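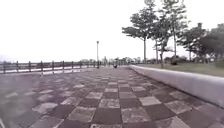
Womit reinigt man helle und dunkle Platten im Freien, ohne dass Flecken zurückbleiben?

Für den normalen Schmutz reichen warmes Wasser, Schmierseife und ein Schrubber mit mittelharten Borsten. Wichtig ist, dass man mit viel klarem Wasser nachspült, bevor die Lauge antrocknet.

Haus & Hof > Böden > Platten im Freien
Zuletzt aktualisiert: März

Vorher fegen
Sand und Splitt müssen runter, sonst schmirgelt man sie beim Schrubben in die Oberfläche. Am besten schräg zum Fugenverlauf fegen, dann holt der Besen weniger Sand aus den Fugen. Laub nicht liegen lassen, die Gerbstoffe geben braune Ränder, und auf hellen Platten sieht man die bis in den Sommer.

Die Lauge
200 ml flüssige Schmierseife in einen Eimer warmes Wasser geben und gut umrühren. Auf eine kleine Fläche auftragen, kurz einwirken lassen, schrubben, spülen. Dann erst die nächste Fläche. Bei praller Sonne trocknet die Lauge zu schnell an, besser früh am Morgen oder bei bedecktem Himmel arbeiten.

Zweifarbig verlegte Flächen
Wer zwei Farben im Wechsel liegen hat, kennt das Problem: Auf den dunklen Platten stören Kalkränder und Staub, auf den hellen Grünbelag und Reifenspuren. Trotzdem die ganze Fläche mit demselben Mittel behandeln. Wer nur einzelne Platten bearbeitet, hat danach helle Felder, die sich lange nicht angleichen. Neue Mittel immer an einer Ecke ausprobieren, und zwar auf beiden Farben.
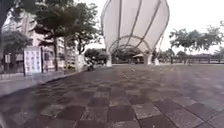 Große Flächen teilt man sich in Bahnen ein und arbeitet vom höchsten Punkt zum Ablauf hin. Mit dem Schrubber schafft man in einer Stunde nicht viel, ein Gerät mit rotierender Bürste lohnt sich da schon. Den Hochdruckreiniger nur mit Flächendüse verwenden und Abstand halten, sonst fehlt hinterher fast der ganze Fugensand.

Fettflecken
Frisches Grillfett mit Küchenpapier abtupfen, nicht reiben. Danach 500 g Katzenstreu aufstreuen, über Nacht liegen lassen und abkehren. Bleibt ein Schatten, hilft der Steinreiniger von Prollidon, 2 Kappen auf einen Eimer.

Essig
Gehört nicht auf Beton und nicht auf Kalkstein. Die Säure greift die Oberfläche an, und der Belag kommt danach schneller wieder.

Fugen nachfüllen
Trockenen Fugensand auf die trockene Fläche schütten, diagonal einkehren, leicht wässern. Nach 2 Tagen nachsehen und noch einmal auffüllen, wo er gesackt ist.

Startseite Küche Bad Werkstatt Haus & Hof Kontakt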